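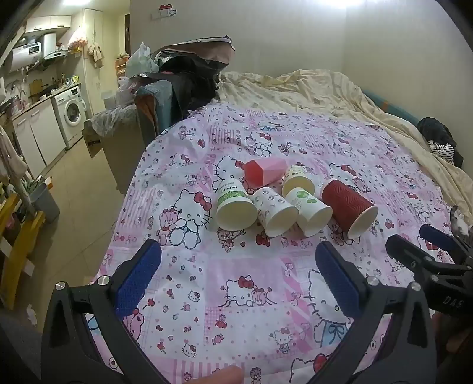

Automation at Hemmin: questions from staff

Last updated in November. Answers apply to the Hemmin packing site only. If your contract is with an agency, see the end of the page.

What is being automated?

Mixed cup packing, to begin with. Three robot cells from Volico will pick loose paper and plastic cups, turn them the right way up and nest them by type. Lids, cutlery and gift sets stay manual. Palletizing doesn't change either.

Why cups?

Hand nesting of mixed returns is the job with the most wrist and shoulder complaints on site, and the one we have the most trouble filling on late shift. It is also harder for a machine than it sounds. Cups roll, stick together and crush if they are gripped too hard, and a paper cup on its side needs a different approach from one standing up.

Who teaches the robots?

Varier staff do. Trainers use a pair of hand-held grippers, one in each hand, to pick up and place cups the way they would on the line. The recordings go to Volico, where they are used to train the software that runs the cells. You don't need to write code. Experience with the product helps a lot more.

Do I have to become a trainer?

No. Trainer shifts are voluntary and open to anyone who has finished probation. You can go back to your old station at the end of any planning period without giving a reason.

Where does the recording take place?

Either in the training room next to Goods In or at home, if your supervisor has signed the home recording form. Home kits contain two grippers, chargers and a bag of mixed cups. Different rooms and surfaces are welcome. Please keep letters, ID cards and screens out of view, and do not record when other people are in the room unless they have signed the form too.

How long is a trainer shift?

Four hours, with a break whenever you need one. The grippers are light, but your forearms will notice them the first week. The rest of your day is spent on your normal station. If you record at home, the full eight hours are still paid and travel between home and site counts as working time on that day.

Is the pay the same?

Your base rate does not change. Trainers receive the skills supplement, the same one forklift drivers get. Night and late premiums are paid if the recording falls in those hours, but we would prefer you to finish by 10 p.m.

Am I being measured?

Recordings are checked for quality: was the cup dropped, was it crushed, did it end up in the right stack. Failed attempts are kept, as they are useful for training. They are not linked to your personnel file, and there is no target for recordings per hour. Your name is replaced with a trainer code before anything leaves the company.

Will people lose their jobs?

There will be no layoffs connected with the cup cells before the end of the current site agreement. There will be fewer positions, though. Varier had 1,284 positions when the project was announced, and the plan for next year is 1,261. The difference comes from retirements and from posts that were already vacant. We can't promise anything past the site agreement, and we would rather say so here than have you hear it on the floor.

What happens to the cup packers who don't want to train?

They will be offered a place on lids, gift sets or cell tending. Cell tending means loading bins, clearing jams and pulling damaged stock – on your feet for most of the shift, but with very little repeated wrist work. Training for it takes nearly two weeks.

Will my shifts change?

Some will. Trainer and tending shifts appear in Skedix in green, and you can swap them only with someone who has the same qualification. If a shift shows up that you did not agree to, decline it in the app and tell your team lead the same day.

What if a cell stops?

Press the yellow button, wait for the light to go out and call maintenance. Do not reach in, even for a single cup.

I work through an agency. Does this apply to me?

The safety rules do. Trainer shifts are not open to agency workers at present. Cell tending is, and the agency has the rates.

Who can I ask?

Dalibor Tichý in the project office, next to the canteen, mornings until 11. Questions can also be left in the box by the time clock, signed or unsigned. Answers are added to this page.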